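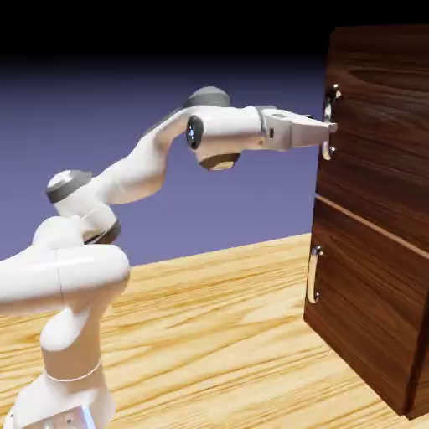 A white robotic arm reaches for the handle of a dark wooden cabinet in a computer-rendered scene.

Paying Once, Playing for Years
Mobile publishers are testing whether players will accept a price at the door

For most of the past decade, the standard advice to a small studio preparing a phone game was to give it away. A free download removes the first obstacle between a curious player and the opening level, and the costs of development can be recovered later through advertising, cosmetic items or a monthly pass. Paid games continued to appear, but they were treated as a specialty.

Sorneo, a puzzle publisher with three titles on sale, has taken the opposite course. Its games carry a single price and contain no advertising, timers or secondary currency. The company's latest release, Jendgate, is a game of locks and canals in which the player directs barges through a walled city. It contains 1,152 puzzles, all of them available from the first day. Players may attempt them in any order within a district, and a district that proves too difficult can be left for another time.

The decision affects design as much as revenue. A free puzzle game is usually arranged so that difficulty rises sharply at the points where a hint or an extra move can be sold. Jendgate has no such points. Hints are unlimited, and the only penalty for using one is a small mark beside the level number, which disappears when the puzzle is solved again without assistance. The early districts are gentle, perhaps excessively so, and experienced players may find the first hour slow. The tidal levels that follow are considerably better.

Bensaid, a two-person studio, reached a similar position by a longer route. Its card game Fulau was first released as a free download with a daily limit on matches. Players liked the cards and disliked the limit. The studio withdrew the game, rebuilt its menus and returned it to the store in July as a paid title. Owners of the earlier version were given the new one without charge.

In the month after its return, Fulau sold 3,683 copies. By the standards of the free market the figure is modest, and a large publisher would probably have closed the project. For a studio of two, it paid for a further season of work, including a solo campaign and a larger text setting that players on smaller phones had requested repeatedly.

Discovery remains the principal difficulty. Store charts favor volume, and a paid game rarely attracts enough downloads in its first week to remain visible in its second. Both companies depend on newsletters, player forums and word of mouth. Sorneo also offers a trial of the opening district as a separate download, although this divides its reviews between two store pages.

Maintenance presents another problem. A game sold once must still be adjusted for each new operating system and screen shape, and those updates bring in no income of their own. Sorneo meets the expense from sales of its older titles. Bensaid intends to sell an expansion for Fulau, priced separately and playable without an internet connection. The base game will continue to receive corrections, and new cards will be reserved for the expansion until its campaign is complete.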